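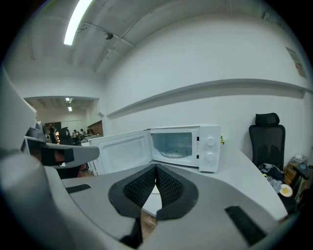 I put off buying a new microwave for most of a year. The old one had a keypad with a popcorn button, a pizza button and one marked "auto reheat" that did something different each time, and I'd got used to pressing "30 secs" over and over until things were warm. Then the keypad gave up on the 3 and I went looking for something with dials.

What I ended up with is the small Flevetti with two knobs, power on one and time on the other. I got it from Ismail in Porkthorpe, the electrical shop by the bus station, and paid £91 including delivery. I've had it since December so I think I can be fair about it now.

**Using it**

You turn the time dial and it goes. That's the bit I love! No clock to set after a power cut, no beeping at me while I work out what it wants. My neighbour Elaine Araújo borrowed my kitchen while hers was being replastered and she was heating soup within ten seconds of walking in (she has never once got on with my telly remote, so I was impressed).

The downside of a dial is short times. Anything under a minute is guesswork, because the markings are squashed together at the bottom end. Melting butter, I stand over it and open the door when it looks right. For porridge or a jacket potato it makes no difference at all. If you open the door early, do remember to wind the timer back to zero or it'll start up again when you shut it – I've run it with nothing inside twice now and felt very silly.

**How well it heats**

Pretty evenly, for something this cheap. A bowl of leftover chilli needs one stir halfway. Frozen peas are fine. Defrost is slow, and mince still goes grey round the outside while the middle is solid, but I've never owned a microwave that didn't do that. A big mug of milk takes nearly 3 minutes from the fridge, which was a shock after the old one.

My dinner plates fit, just. My sister's square ones don't – the corners catch on the side and the whole lot stops turning.

**Noise and cleaning**

It hums. Not badly, but you'd turn the radio up. The end-of-time signal is a single ping like an old kitchen timer, and I miss it completely if I'm in the other room.

Cleaning is easy enough. Bowl of water, slice of lemon, 6 minutes, wipe round. The dials are the fiddly part as crumbs and grease get in behind them, and I go round the edges with a cotton bud.

**The other one I looked at**

The Ristard was £142 and has a grill. Kevin Cusi at work has it and says he's used the grill for cheese on toast and nothing else, and he's got a perfectly good grill in his cooker. I couldn't see the point.

Four stars from me. I'd knock off another half if you mostly do short bursts, baby bottles and so on, as you'd want proper seconds for that. For soup, spuds and last night's tea I'd buy it again.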